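Forum > Home Organization > Garage, Laundry & Utility

Thread: Where do you all keep your garbage bag rolls? (and a contact paper question)

binlidbetty
Joined in February
Okay, so this is a silly thing to start a thread over, but I have been going back and forth on it for weeks. We finally did the utility corner, the one between the back door and the laundry, and I covered the work surface and the shelf in that black and white botanical contact paper with the peonies and the hummingbirds. I love it. My husband says it looks like a coloring book, and he's not wrong, but I love it!

The trouble is the bags. We buy garbage bags by color in this house. Yellow goes to the recycling bin, green is food scraps, and pink is everything else, bathroom cans included. My sister-in-law Consuelo Tapia started it at her place and it's the one system my kids have ever stuck to. So I end up with a heap of rolls and no good home for them. They used to live under the sink, where they got damp and the labels came off and I could never find the end of the roll.

Right now I'm trying them on the little rack with the wooden board in it, and whatever doesn't fit goes on the surface next to it. I keep moving them around. I'm in two minds about whether to leave them out at all.

mopandgo_24
Under the sink in a shoebox. Done. You're overthinking it!

relu_b
Do you have a door on that corner? If there's a door I'd say leave them out, who cares. If people walk past it on the way in from the yard I'd want them in a drawer. Also, post pictures, we can't judge from here.

binlidbetty
No door, it's open to the hall. Pictures coming, and you'll get the wallpaper too, so brace yourselves. 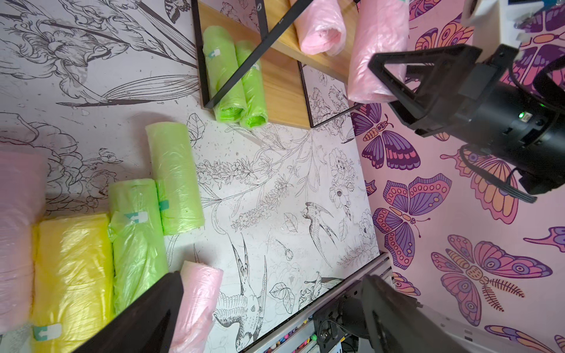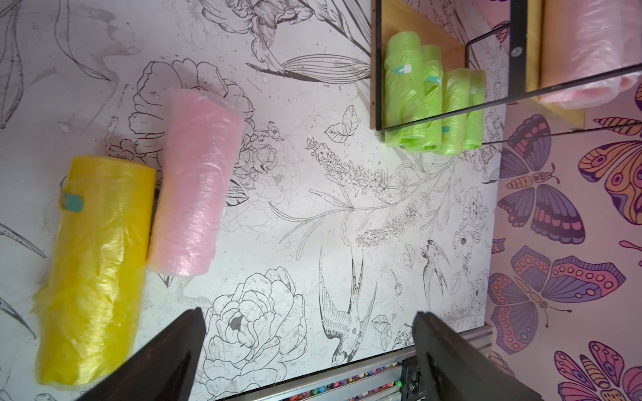
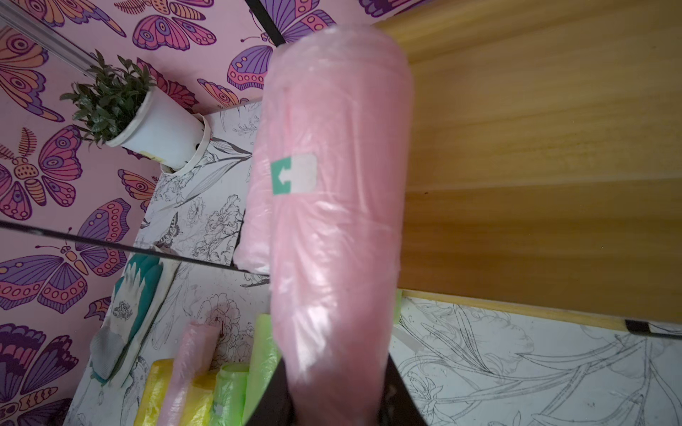
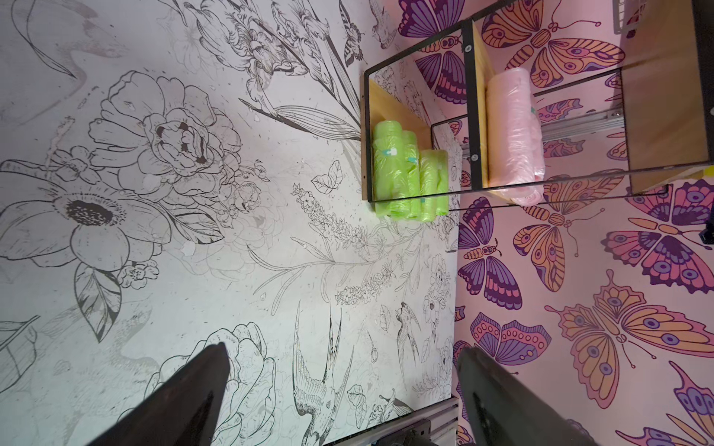
So the question is really whether the rack is enough or whether I should give up and get bins with lids. I measured and I could fit two of the small Sollska ones side by side on the shelf, but then the plant has to go somewhere else and it's the only spot where it has been happy.

mopandgo_24
I take back the shoebox. The butterflies are a LOT but I kind of want them now. Is that paper or the peel and stick kind?

binlidbetty
The butterflies are wallpaper. It's a Callia pattern, I got the end of a batch from a lady who had done her daughter's room and changed her mind. The flowers are peel and stick. I did the work surface first and then had enough left to line the board in the rack, and if I'd planned it better I would have matched the pattern up, but I didn't, so there you go.

relu_b
Relu Bucur here, I did cabinet fitting for years so take this for what it's worth. I would not put bins with lids on that shelf. Every time you want a bag you're lifting a lid with one hand and you've got a drippy can in the other. A rack you can see into is better for anything you grab every day. Stand the greens in a row, since you probably go through those fastest, and put the pinks at the end.

What I would change is the number of rolls you have out. Keep one of each color in reach and put the spares up high or in the garage.

hallwaycrow
Disagree with Relu on the spares. If they're in the garage you will run out, and then you'll be standing there in your socks. Keep them all together. I had mine split between two places and bought more every single time I shopped. My husband opened the garage cabinet one day and we had enough bags to bury a horse.

relu_b
That's a shopping list problem and you won't fix it with a shelf.

hallwaycrow
It's a me problem, sure, but the shelf fixed it!

tidyish_marlene
Can I ask about the wrapping? Do you leave the plastic on the rolls? I peel mine off the minute they come home and then they unwind all over the place. I tried rubber bands and they snap after a while. A strip of painter's tape works okay but leaves a fuzzy bit on the last bag.

binlidbetty
I leave it on until I need that roll, then I slit it at one end and pull from the middle if it's the kind that lets you. Not all of them do. The yellow ones are terrible for it. I've had the whole core come out in my hand.

tidyish_marlene
From the MIDDLE. I am 58 years old. Going to try this tonight.

mopandgo_24
Doesn't work on the cheap ones, they tear at the perforation. Ask me how I know.

grout_expectations
Different question, how is the contact paper holding up on a surface you actually use? I put a marble one on my laundry counter and it bubbled within a month around the spot where I set the detergent down. I was so mad. I'd spent a whole weekend on it.

binlidbetty
So far so good, but I did wipe the surface down with rubbing alcohol first and let it sit overnight. I worked a bit at a time with an old gift card and pulled the backing off as I went. There's one wrinkle near the back and I've decided it's a stem. The detergent lives on the floor though, so I might just be lucky.

grout_expectations
Ah, I skipped the alcohol. Well, that explains it. Which brand did you get?

binlidbetty
Trekent, the matte one. Around $24 for the long roll. The shiny kind showed every fingerprint when I tried a sample.

relu_b
Seal the front edge if you haven't. That's where it lifts, from sleeves and wet hands. A clear bead of caulk, thin, smoothed with a finger. It takes you ten minutes.

hallwaycrow
I wouldn't caulk it! If she ever wants to change the paper she'll be scraping that off forever. Just trim it and fold it under.

relu_b
You can't fold it under everywhere. Depends what the edge is.

hallwaycrow
Then leave it and replace it in a couple of years when you're sick of hummingbirds.

binlidbetty
I will never be sick of hummingbirds. I'm going to fold it where I can and leave the rest, and if it lifts Relu gets to say I told you so.

ilie_fan
Where's the rack from, is it one of the Ilie ones? I've got the same sort of thing, black wire, and I've been using it for onions. The board would have saved me a lot of onion skins on the floor.

binlidbetty
Yes! It came with no base, so the board is a piece left over from a bookcase. Cut it to fit with a hand saw, sanded it a little, and that was that. Small things used to tip between the wires and drive me nuts.

mopandgo_24
So what did you decide, rack or bins?

binlidbetty
Rack, for now. Consuelo came by and voted for bins, but she also voted against the wallpaper, so I'm not counting it. I'm going to do greens in a row like Relu said and keep the spares in the same place like hallwaycrow said, which means I need a second board for the lower part. I've got six inches of bookcase left over. Going out to look for the saw.

tidyish_marlene
Update from me, pulled from the middle, it worked on the white kitchen ones and did not work on the big black ones. My daughter is now picking bits of plastic off the dog.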